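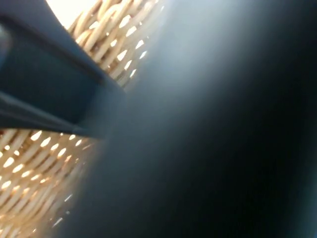 1/ Every home I have ever lived in has had a wicker basket whose job was never made clear. The current one is from Orholm. It has outlived two couches and a fern.

2/ Orholm calls the color "Paner." I call it basket.

3/ Things I have learned about wicker this January: crumbs go into the weave and do not come out. You can turn it over and smack it. You will get up to 10 crumbs and one lentil. You have not cooked lentils.

4/ The official care advice is a soft brush and a damp cloth. I used an old toothbrush. It took from 8 in the morning until I stopped caring, which was 8:20.

5/ Then you put it on a white table so it looks like a decision. Great plan, except now whatever you drop in it is on display. A drawer forgives you. A basket with sides this low is more of a stage.

6/ Current contents, after a serious edit: one blue cube. It has more floor space than I had in apartment 309.

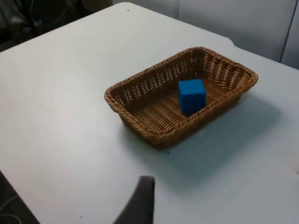
RULES FOR THE BASKET (a thread within a thread, sorry)

7/ No batteries. No keys to places we've moved out of. No takeout menus, and I am looking at the one from Ó Súilleabháin, which is a very good menu but it is nine pages long.

8/ No receipts. I found one for a Stasard lamp, order 3029. I don't own a Stasard lamp. I have checked.

9/ Things with a real home go to the real home. Things without one go in the basket for a week - then they get a home or they get the trash.

10/ A basket is allowed to be empty. I typed that and felt my grandmother leave the room. 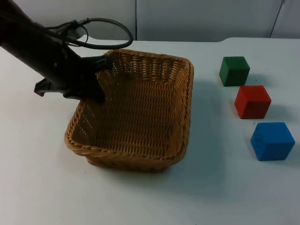
Nothing in it. Braided rim looking very pleased with itself.

11/ Anyway I need somewhere to put the mail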